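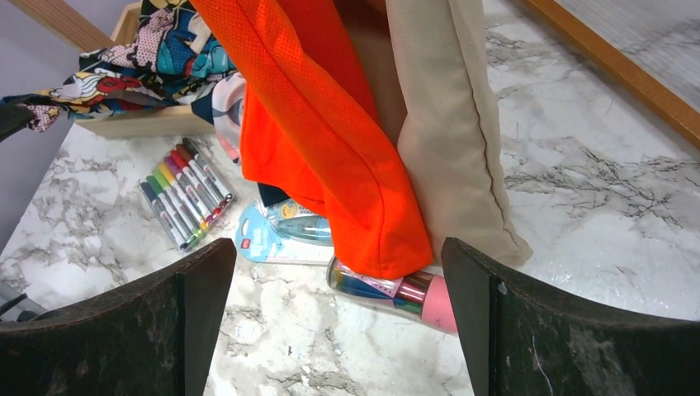
Hangers by machine: what the Mendow trial means for the back room

Members at the Ultavthorpe site have been asking since the last issue what management has in mind with the robot arms on the hanging bench. We have now had two meetings about it and a morning next to the thing, so here is what we know, and what we were told, and the gap between them.

The pitch from Wokgate, who supply the system, is short. Returned clothes come in, arms put them on hangers, people do "the higher value tasks." The garment desk handles nearly 2000 returns in an ordinary week, and every one of them has to be shaken out, looked at, hung or folded, and sent down the line. Wokgate's slides treat that as a single job called hanging. Anyone who has worked the desk knows hanging is the quick part. The slow part is finding the odd sock in a sleeve, the stain under a collar, the zipper that was fine until you pulled it. None of the slides had a stain on them.

We asked who does the looking once the arms do the hanging. The answer was that inspection "can be moved upstream." Upstream is the same people, at the same desk, with the same number of minutes. We asked for that in writing and are still waiting.

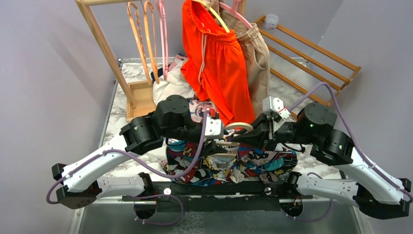
The two arms with a wooden hanger between them and a printed garment on the bench.

To be fair to the machine, it is more careful than some of us expected, and quieter. It is also slow. In the session we sat in on, it was given 12 garments, and a good hander-upper (you know who you are) would have been done and off to fill the kettle well before it was. Wokgate say speed comes later, with more practice runs. Maybe so. The log they shared lists 652 runs so far, and when we asked how many of those had ended with a person stepping in, the log turned out not to have a column for it. We would like one. If a member has to walk over, free a sleeve and press the button to start again, that is work, and it ought to show up somewhere other than her step count.

There is also the matter of what gets picked for the trial. A wooden hanger with a ring in the middle and a loose printed piece is a kind place to begin. The Medrano contract is mostly knitwear and things with straps, and any of you who have hung a halter top before lunch will have opinions. We asked when straps would be tried and were told June, possibly.
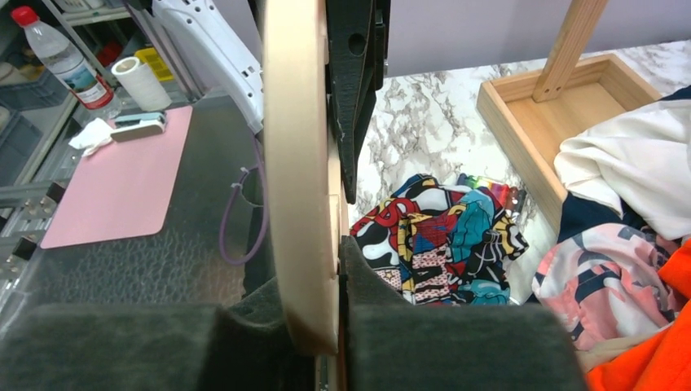
Staffing on the bench is where we have been pushing hardest. The trial was announced as running with no change to hours, and on paper that has held. In practice, two people from the early shift have been minding the arms, and their own rails have been shared out among everyone else with no extra time for it. Minding isn't a sit-down job either. Clothes have to be laid out and put back between runs, and then the same again. The bench is also being asked to do double duty as somebody's desk, with a stapler on a pink mat on one side and printed fabric and other garments over on the marble top, and the reset sheet doesn't say who keeps the two apart. We want minding written up as a task, with a grade and a break pattern, before anyone else is moved onto it.

Management's line is that no jobs will go "as a result of the trial." We have read that sentence several times. A trial doesn't cut jobs. The decision after a trial does - and we have not been told who makes that one, or what numbers it will be made on. Until we are, our advice is to keep your own notes. Write down when you are called over to the arms and for how long, and hand the sheets in at the end of your shift.

The next meeting is with site management and Wokgate together. Questions in the box by the lockers, please, signed or not.

Comments

earlyshift_rail4
Can we also ask who pays when it snags something? I got a talking-to over one pulled thread last year.

Packing side
I don't mind the arms. I mind hearing "higher value tasks" and then getting handed a broom.

Mezzanine
Had a turn minding it. Interesting for the first hour. My feet would like that break pattern sorted soon.

More from this newsletter

Locker room heating: still no date
Medrano contract: what the new labels mean for you
Shift swaps, the short version
Notes from the Mendow trial opening meeting
Parking at Ultavthorpe after the resurfacing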